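Foam Blocks: Your Questions, My Long Answers

Most of what lands in my inbox is about the foam blocks, so I've finally put it all in one place. Grab a coffee, I do go on a bit.

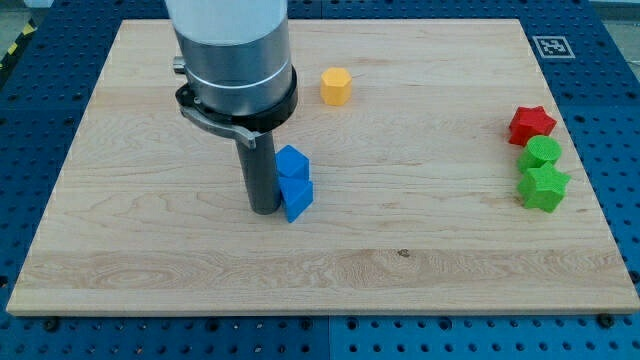
What can I build with just two blocks?

More than you'd think! My favorite is a cube sitting on top of a triangular prism. It looks a bit lopsided and kids find it hilarious. The cube wants to sit a little back from the ridge, and finding the spot is the whole fun of it. I've watched a four-year-old work on that one stack for most of a snack break.

Why do you stack on a board?

Carpet is hopeless for this (mine is, anyway), and a table with holes or grooves in it can leave a block sitting crooked. A flat piece of wood solves all that. I like pale maple with some grain showing, partly because bright blue foam looks so good against it. Mine gets a wipe with a damp cloth and lives behind the couch.

Foam or wood blocks?

We have both, and I'm not giving either up. Foam is quiet. If you have downstairs neighbors, that might be the end of the discussion right there. It's also kinder to toes at 6 in the morning. Wood stacks taller and feels nicer in the hand, I'll admit that. The slight texture on foam does help the pieces grip each other, so slanted shapes are easier to start with than you'd expect.

How many do I need?

Fewer than the store wants to sell you. Our first tub was a 118-piece set from Vestent, and for the first month we used maybe a quarter of it. Dalia Dambrauskienė, who runs the Trirnby playroom, has up to 1000 pieces out on a rainy afternoon, but she also has a room the size of a tennis court and a very big broom.

Do they have to be all one color?

Nope. I sort mine by color because I like building in one color at a time (all blue is still my favorite, it makes you look at the shapes more). My kids think this is very strange and mix everything together the minute I leave the room.

How do I wash them?

Lukewarm water, a drop of dish soap, and a mesh bag so the little ones don't go down the drain. Squeeze them in a towel, then spread them out overnight. Please don't put them in the dryer! I did, once, in March, and we had a batch of very sad little cylinders.

My prisms have dents in the edges. Are they ruined?

Probably not. Small dents often ease out if you leave the block alone for a day or two. Deep ones from teeth are there to stay. I keep the chewed ones in a separate bag for bath time and throw out anything that has started to crumble.

What age are they good for?

Go by the label on your own set, and watch the small pieces around babies, who will absolutely bite them. At the other end I don't see a limit. My neighbor Ashton Pryor is in his sixties and took the prism challenge very seriously.

Is there a list of stacks to try?

Yes, it's called Gridness and it's up to 200 stacks now, starting with two blocks and working up to some pretty silly ones. Number 12 came from Sarmīte Jankauskaitė and I still can't get it to stand for longer than a breath.

Can I send you one of mine?

Please do! Tell me which shapes you used and what it was standing on. I'm slow with email during school vacations, but I read everything and I try the stacks out on the kitchen table after dinner.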